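November, a bit after 9:00, coffee in hand

Packing day, finally. The Vemel order has been sitting on my conscience since we finished the sanding, and I told Kaan I would have the first box shut before lunch. So here I am writing down what I did, mostly so I don't have to work it all out again for the second one.

Went with the big plain cartons from Tokell. I had my eye on the smaller ones we used last time, but the long trays don't go in flat, and standing them on end is how we got the chipped corners that Jhair Ríos still brings up. The new cartons are a pain to fold (my thumbs are sore already!) but they square up nicely once the bottom is taped. Two strips along the seam, one across each end, then flip it over and lean on it a little to see if anything gives.

Order inside, bottom to top: folded paper, trays, card sheet, trays again, then the small parts in their bags tucked down the sides. I weighed the small parts at 900 g with bags, so that matches the sheet from Ayala. Part number on the sheet is 211, and I wrote it on the packing slip in pen this time – the pencil one got smudged and Kaan Dursun had to call me to ask what it said.

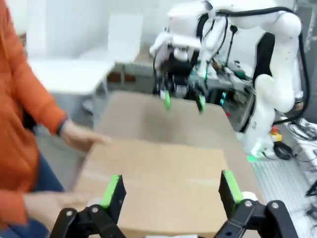 Big carton, top side, one hand just above the far edge, the other near a corner. No label on the cardboard yet.

Note on the flaps: I like to press down along the middle seam with one hand and hold the near corner with the other. If one flap sits higher, the tape wrinkles and then you get that annoying little bubble that catches on everything. Better to open it back up and shift the paper. I know, I know, it takes another minute.

Tape: the wide brown roll from Dukach is good stuff, tears clean, but it's loud enough that I can't hear the phone. We have 5 rolls left on the shelf. Should be plenty for this order, though somebody please remind me to put it on the list anyway.

Still to do:
– label, short side, top left
– copy of the slip for the folder
– ask Kaan if Vemel wants the cartons strapped or just taped
– second box, same order inside

Jhair, if you get to the second one before me, the card sheets are under the bench, behind the bubble wrap. Use the stiff ones. The thin ones bow in the middle and I don't trust them with trays on top.

11:40. Kaan says taped is fine. Off to find the label printer.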